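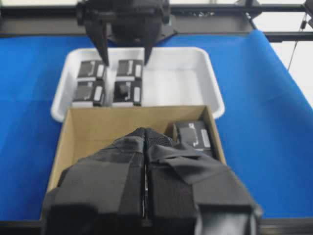

Small dark blocks in the white tray, with the open carton in front.

How to pack small boxed parts from a tray into a carton

In this tutorial I explain how I pack small parts for a parcel when they are already in their own little boxes. It is a simple job, but many parcels come back to us with crushed corners, and almost always the mistake was made in the first minutes. The method is good for small motors, sensors, spare batteries and similar things.

What you need

- A shallow tray with a smooth floor. White is the best color, because dark boxes are easy to see on it.
- One carton, open at the top, a little taller than the tallest item.
- A cloth for the table. We use a blue one. It protects the boxes from scratches and stops the carton from sliding.
- Kraft paper for the empty spaces. I use Fillex, but any soft brown paper is fine.
- Packing tape, 2 inches wide.
- A kitchen scale. The filled carton in my case was 395 grams before the paper and 325 grams is the lightest I have ever sent in this size.

Step 1. Prepare the table

Lay the cloth flat and pull it until there are no folds under the place where you work. If one side hangs over the edge of the table, leave it. Put the tray at the back and the carton directly in front of it. The two should touch or overlap a little. When there is a gap between them, sooner or later a small box falls into it.

Step 2. Put the items in the tray

Put all items on one half of the tray and keep the other half free. I like to make short rows. Labels should look up, so you can compare them with the order list before anything goes in the carton. If a label is different from the list, move this item to the free half and solve the question later.

Leave a small space between neighbors. You will need it for your fingers, or for whatever you pick with.

Step 3. Move the items, one at a time

Pick each box straight up, go over the edge of the carton and then down. Do not push the box along the wall of the carton, the corners get soft from this. Place the first one in a back corner and continue along the back wall. 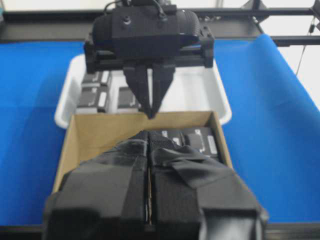
Page last changed: May, by Amirul Harahap

The edge between tray and carton is the place where most boxes get a knock. Lift higher than you think is necessary. Later, when you are used to the distance, you can go lower.

Do not take two boxes in one grip. It looks faster, but the second one usually turns and you must correct it inside the carton, where there is not much room.

Step 4. Hold the box by its sides

Retail boxes for small parts are made from thin card and the top opens easily. Hold such a box by the two opposite sides, near the middle of its height, and press only as much as it needs to stay up. Glossy printing is slippery, so dry your hands first. Try not to cover or rub the sticker, as the model number is often printed only there in small text. A DYNAMIXEL box, for example, can have the name in very large letters and the exact type, such as XL330-M288-T, on a white sticker next to it. 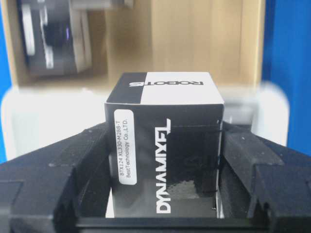

Step 5. Fill the empty space

Tear the paper in pieces as long as your arm and crumple them loosely. Fill the sides first, then the top. Close the carton and shake it gently near your ear. If you hear movement, open it and add one more piece.

Step 6. Tape and label

Put one strip of tape along the middle and one across each end. The Rizzi tape gun is comfortable, but for fewer than 10 parcels you can do it by hand. Write the order number on the short side, so it can be read when the cartons stand on a shelf.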